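Keeping Old Papers, Photos and Keepsakes at Home

Most family collections are stored in whatever box was handy at the time. A few changes will slow down the damage, and none of them need special training. These tips cover paper, photographs, fabric and small objects.

Pick the right room first

Attics get too hot and basements get too damp. An inside closet on a main floor is the best spot in most houses. Keep boxes off the floor by at least 6 inches in case of a leak, and away from outside walls, heating vents and water pipes.

Buy a cheap humidity gauge and leave it in the closet for a week before you move anything in. Aim for 35 to 50 percent. A steady reading matters more than a perfect one. Paper that swells and shrinks every few days will curl and crack. If the reading climbs above 60, run a dehumidifier in the room and hold off on storing anything.

Sort before you buy boxes

Lay everything out on a clean table and group it by size. Wash and dry your hands first. Skip hand lotion. Bare clean hands are fine for letters and documents, but use nitrile gloves for photographs, negatives and metal.

Take out paper clips, rubber bands and pins. Rusted staples should be bent open from the back with a thin blade and lifted out, not pulled. Leave anything glued into an album where it is.

Our own sort came to 1,071 loose photographs and 184 letters, and it took most of December. Do one box per sitting and stop when you get tired. That is when things tear.

Labeling

Write on the back of a photo with a soft pencil, near the edge, on a hard surface. Ballpoint leaves a ridge you can see from the front. If the back is slick plastic-coated paper, pencil won't take, so write on the sleeve before the photo goes in.

Put down full names, the place and the year. "Grandma at the lake" will mean very little in 40 years. We had a whole envelope marked "Ollthorpe" and still can't tell if that was the town or the family.

Sleeves and folders

Look for polyester, polypropylene or polyethylene. Avoid vinyl, which has a strong smell and sticks to prints over time. Folders should be marked acid-free and lignin-free. For newspaper clippings, make a photocopy on good paper and keep the original in its own folder, where it won't stain its neighbors.

Fill each box so that the folders stand up by themselves. A half-empty box lets them slump, and the bottom edges bend. Crumpled acid-free tissue will take up the slack.

Fabric

Uniforms, christening gowns and quilts should be clean before they go away. Roll large flat pieces around a tube covered in washed, undyed cotton. Pad the folds of anything you can't roll, and refold it along different lines once a year.

Displaying things

Hang originals away from direct sun. Light damage doesn't reverse. A good copy in the frame and the original in the closet is the usual answer for a portrait you care about. If you must show the original, use a mat so the picture doesn't touch the glass, and change it out every few months.

Dust frames and printed panels with a dry microfiber cloth. Never spray cleaner straight onto them, as it runs under the edge. Put a little on the cloth and keep it off bare paper entirely.

Striped trousers on a printed figure, both times. 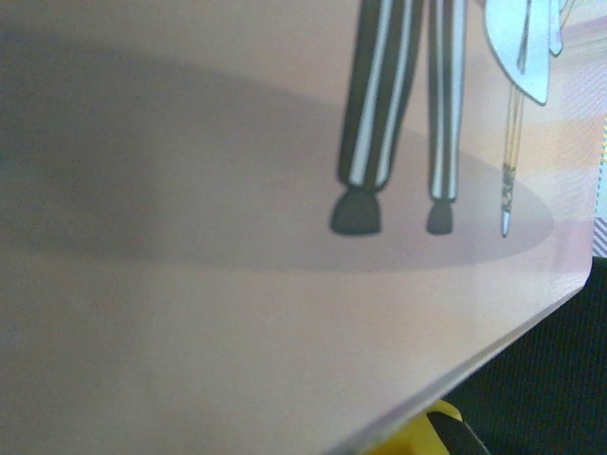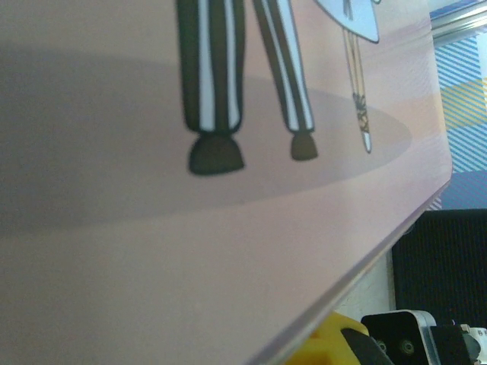
Latifa Fahmy wrote in to say that silica gel packets worked well in her closet until she forgot them for two years, and that she now writes the date on each packet and dries them out every spring. She also asked about scrapbooks with sticky pages. Those are the worst of the lot. Try sliding a piece of plain dental floss under a corner of the photo, slowly. If it resists, stop and photograph the whole page as it is.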